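Clearing the desk

I gave myself 44 minutes to clear my desk before dinner. It had been on the list since July, along with the Pendska shelves, and the shelves are still not done.

My rule is simple. Anything I drink from goes to the kitchen, anything flat goes in the drawer, and wrappers go in the trash. The trouble is the in-between stuff – a case with no home, a little packet I might want later. Those are what sit on the wood for weeks.

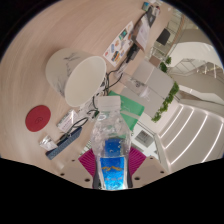
Bheki Engelbrecht told me I should do drinks first and leave everything else until the desk was dry, and that a coaster only helps if the cup is on it. Fair enough. The red one mostly sits there by itself.

So water bottle first, then the white cup with the gray sketches on it. The dark blue case goes in the top drawer for now. The silver foil is trash.

I still need a small tray for the odds and ends. Irano has one for 9 dollars, and I'll measure the drawer before I order it.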